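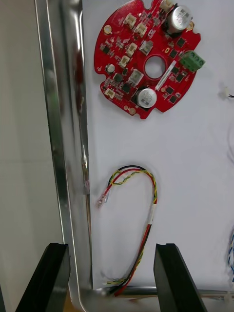 Round red board on the white panel, green screw terminal on the right.

**July 2021 – board sorting, Planham batch**

I really like this board! Two big silver capacitors, little white wire connectors all over, and a hole right through the middle. Whoever laid it out had to work around that hole and still found room for everything. I could look at the edge for ages too, all those notches and tabs.

Work so far: 114 boards from Planham checked by eye and logged. I go through them in the same order every time – screw terminal, capacitors, then the connectors clockwise from the top. It felt slow for the first 15 and then it clicked, and now it's a pleasure.

What I look for:

- capacitors standing straight, no bulge on top
- solder on the terminal block (turn the board over, use the lamp)
- connectors seated flat
- no grit on the gold mounting pads

Xiaoyan's trick of tilting the board toward the window to read the capacitor markings works beautifully. Stole it right away.

Bins: settled on the two yellow-orange ones, end to end. Far bin for boards that pass, near bin for anything with a question mark. They're smooth inside with rounded corners, so a board slides out easily, and the color is so loud that I can't miss which table I'm at. Paper liner goes in before any boards do. Still need labels!

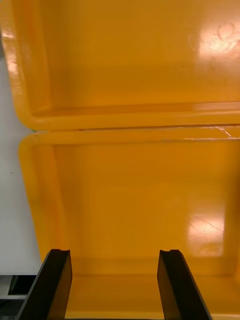
Thitima Inthanon would rather have the doubtful boards in the far bin, so that good ones are closest to hand when packing for Vakville starts. Fair point, and an easy swap. I'll try it her way with the next 166 and write down how it goes.

Ask Cornel for more liner paper before August.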